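Air system notes: a slow leak on a three-axle rigid

3 June 2021

I look after three rigids and a drawbar for a small haulage firm, and I keep these notes mainly so that I do not have to work the same fault out twice. The fault this time was a slow loss of air overnight on the oldest of the rigids. It took longer to find than it should have done.

The truck came in at the end of April with a note from Wilma Guthrie, who drives it most days. The note said the front service gauge was down to nothing in the morning and the rear one was fine. Build-up from empty was slow but within limits. No warning buzzer on the road, no change in pedal feel, and the park brake released as normal once pressure was up.

One circuit down and one circuit holding tells you a fair amount. The four-circuit protection valve splits the supply after the dryer, so a leak upstream of it (compressor line, governor, dryer purge) should not drain either service circuit, provided the check valves are sound. A leak downstream of the valve on one side will drain that side alone. I therefore started with everything fed from the front service tank and left the dryer alone.

The first check was soapy water on each fitting from the tank forward. Use a proper leak spray if you have it. Washing-up liquid works but some brands contain salt, and I would rather not put salt on steel fittings. I did the tank drain, the tank ports, the foot valve ports and the two front chambers, including the flexible hoses at full lock both ways. Nothing. 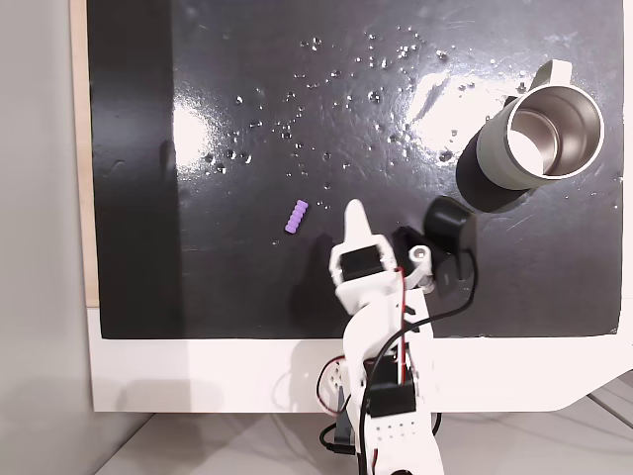

The second check was the same again with the foot brake held on. Calum Carnegie sat in the cab and pushed while I went round underneath. A chamber diaphragm that leaks only under application will not show up with the brakes off, and it would not drain the tank overnight either, so strictly this was the wrong test for the symptom. I did it because the wheels were chocked and Calum was there. Again nothing.

At that point I fitted a test gauge to the front service tank test point and left the truck standing with the engine off. After 30 minutes the needle had not moved by any amount I could read. I left it and went home. In the morning it was at zero.

A leak that does not show in half an hour but empties a tank by morning is either very slow and very steady, or it depends on something that changes during the night. The obvious thing that changes is temperature. The yard is open on the north side and gets cold. Rubber seals shrink and go hard, and a seal that is marginal in the afternoon can let go at four in the morning. I have had this before with gladhand seals on a trailer, though not with anything on the unit itself.

The other possibility is pressure. Some valves seal well at full system pressure and badly at half, because the pressure itself holds the seat closed. If anything brings the tank down a little, the valve stops sealing and dumps the rest. To test for this I drained the tank by hand to half pressure and listened. There was a faint hiss from behind the cab, on the nearside, well away from anything I had sprayed.

The source was the auxiliary take-off. When the truck was new it had a Plernov air-operated body lock, which was removed two owners ago. Whoever took it off left the pressure protection valve in place and blanked the outlet with a plastic plug. On the drawing I have, that take-off is fed from circuit four. On this truck it had been teed into the front service line, presumably to save running a longer pipe. That is poor practice. An accessory should never be able to take air from a service brake circuit, protection valve or no protection valve.

Elspeth Paterson, who does our inspections, came and looked at it before I changed anything. She agreed that the tee should go completely, and wanted it on the defect sheet as a modification found and not as a leak repaired. I have written it up that way. The wording matters if anyone reads the file later.

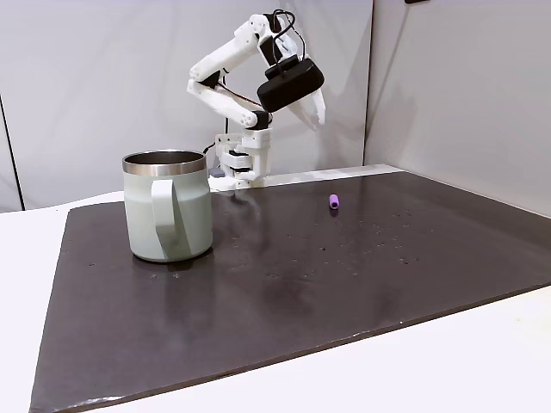

The repair was simple. I drained all tanks, cut out the tee, and ran one new length of nylon pipe between the two existing fittings with no joint in the middle. A few points on nylon pipe, which I repeat because I still see it done badly:

Cut it square with a pipe cutter. Side cutters squash the end.

Use the insert if the fitting calls for one. A compression fitting without its insert will hold for months and then pull out.

Mark the insertion depth with a pen before you push it in.

Keep it clear of the exhaust and do not clip it to anything that gets hot or moves.

The new pipe and olives came from Handeo, next day. I asked Kultum for a price on a replacement protection valve too, in case Elspeth wanted the take-off restored on circuit four, but there is nothing on the truck that uses it, so that port is now blanked with a brass plug and sealant.

After the repair I built the system up to cut-out and left the test gauge on overnight. The drop by morning was too small to worry about. I repeated it starting from half pressure, which is the test that matters for this fault, with the same result. Wilma has had the truck back since and both gauges are up when she gets in.

Things I would do differently. I should have tested at half pressure on the first day. It costs nothing and takes as long as opening a drain valve. I should also have traced the pipes by hand before trusting the drawing, given the age of the truck and the number of people who have worked on it.

Still to do: check the other two rigids for the same tee. One of them came from the same previous owner. The dryer cartridge on the drawbar is due as well, and I have not yet ordered it.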